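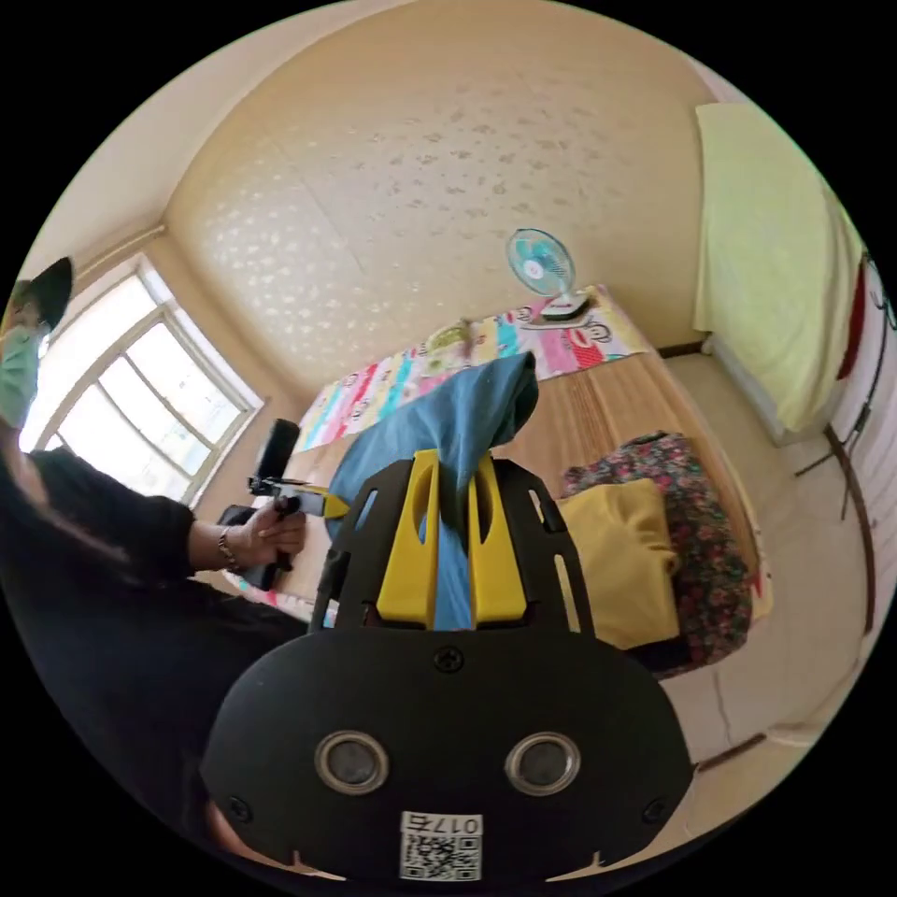 Is a woven mat cool enough to sleep on without a sheet over it?
Cool enough for me, though it depends how much you mind the texture. I slept straight on it for most of three weeks and only put a sheet over the top when my arms started to look like a basket in the mornings.

So, the mat is the Findilico woven sleeping mat, and I bought it in a bit of a temper after a run of sticky nights when I'd already tried the small fan on the bed, the window wide open and a wet flannel on my neck. It cost £57 in the larger of the 2 sizes, and I dithered over that for ages (it's a mat!), but I'd had a cheap one from Tresen before and it shed splinters on everything I owned, so I thought I'd spend a bit more and see.

First impressions were mixed. It comes rolled up very tight and it wants to stay that way. I put books on the corners, then shoes, then more books, and it still curled up at one end until I gave in and left it overnight under a suitcase. There was a dusty hay sort of smell too, quite nice at first and then a bit much in a room with the door shut. A day by the window sorted most of that.

Once it's flat, though, it's lovely. The weave is tight, tan and light brown with darker bands running through, and the edge is finished in printed fabric with pinks and yellows in it. I'd half expected that trim to be scratchy and it's soft! My bed already has a very loud cartoon sheet on it so I can't claim any taste in these matters, but I like the two together. Plain people may not.

Cleaning is easy enough. I wipe it with a soft cloth wrung out hard in cool water, going along the strips, and then leave it with the window open until it feels completely dry. Don't go across the strips, your cloth will snag and you'll say something rude. Crumbs are the real nuisance. They get down into the darker braided bands and sit there, and I ended up getting them out with an old toothbrush.
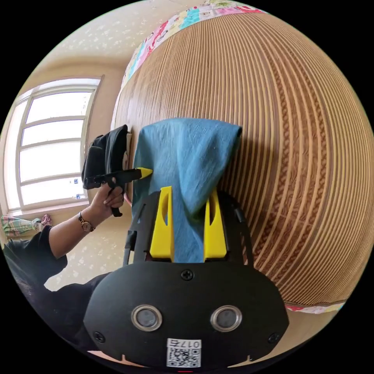 Josphat Waweru wrote in to say that wiping is fine but a cloth that's too wet turned his go-to mat from Plolton blotchy along one side, and that he now uses a barely damp one and stands the mat up to air afterwards. He also thinks the fabric edging will go before the weave does, and would rather they'd left it off.

I've no blotches so far, touch wood, but I've taken the hint and I'm wringing mine out harder. On the edging I don't agree. The Tresen one had raw ends and it caught on every pair of pyjamas I've got.

The leaflet boasts of 2,880 strips in the larger size and I'm happy to take their word for it. What I would have liked in the leaflet was something about storage. Mine says "keep dry" and leaves it there. Come October it'll have to be rolled up and put somewhere, and in a room this narrow that means standing on end behind the door, falling on me every time I want my coat.

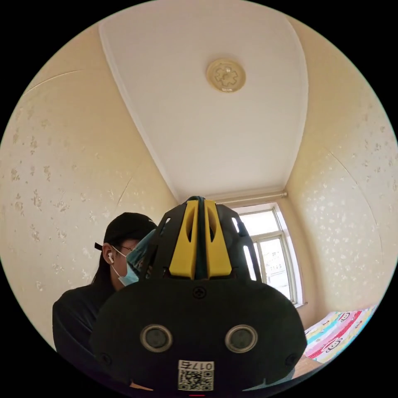

The narrow room, with the window that does most of the airing.

A few grumbles, then. It creaks slightly when you turn over, so light sleepers be warned. It slides about on a smooth mattress cover but stays put on a cotton sheet. And it's chilly when you first lie down, which I love and my sister squealed at.

Would I buy it again? I would, in the same size, and I'd unroll it a day before I needed it. If you run cold or you like a squashy bed, save your £57 and get a better fan.

Four stars, one off for the curling.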